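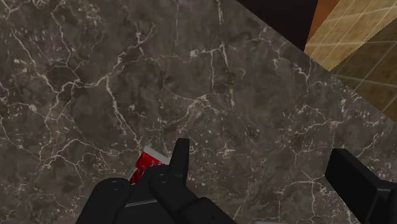 *Simulation, Blick am Greifer entlang: rote Dose auf der dunklen Marmorplatte*

## Wir suchen Leute, die uns beim Fehlersuchen helfen (m/w/d, Werkvertrag oder Nebenjob)

Hallo zusammen! Ich bin Yvonne Birkett und betreue bei Pratthorpe die Greifsimulation für unser Küchenprojekt Clandum. Im März ist uns etwas passiert, das mir immer noch im Magen liegt: In der Simulation lief alles wunderbar, also haben wir die Greifstrategie auf den echten Arm in der Testküche übertragen, und der hat gleich am ersten Vormittag eine volle Dose zerdrückt. Limo bis unter die Decke! Verletzt wurde zum Glück keiner, aber Teodor Kvam stand näher dran, als mir lieb ist, und der Not-Halt kam von Hand und nicht von der Kraftüberwachung.

Seitdem steht der Arm still. Wir haben inzwischen rund 4000 simulierte Griffe durchlaufen lassen, und bei 309 davon schließen die Finger weiter, obwohl der Kontakt längst gemeldet ist. Warum, wissen wir noch nicht. Mein Verdacht ist der Kontaktfilter, Kwok-wai Cheng tippt auf die Zeitstempel (wir haben um einen Kuchen gewettet).

**Was du bei uns machst**

- aufgezeichnete Griffe aus der Simulation ansehen und nach unserem Fehlerbogen einordnen
- auffällige Läufe nachstellen, auch mal mit verstellten Reibwerten
- einmal pro Woche mit uns durchsprechen, was dir komisch vorkam

**Was du mitbringst**

Geduld, ein gutes Auge und brauchbares Deutsch oder Englisch. Etwas Python wäre schön. Robotikerfahrung brauchst du nicht, wirklich nicht! Wing-sze Yang kam aus der Lebensmittelprüfung zu uns und findet mehr Fehler als ich.

**Rahmen**

Zwei Monate, zehn Stunden die Woche, 400 Euro pro Woche, größtenteils von zu Hause. An den echten Arm lassen wir dich erst, wenn die Kraftüberwachung neu abgenommen ist, und auch dann nur hinter der Schutzscheibe.

Schreib mir ein paar Zeilen über dich, ein Lebenslauf reicht als Anhang, Zeugnisse will ich keine sehen. Stichwort im Betreff: „Dose“. Bewerbungen sammeln wir bis Ende Mai, los geht es im Juni.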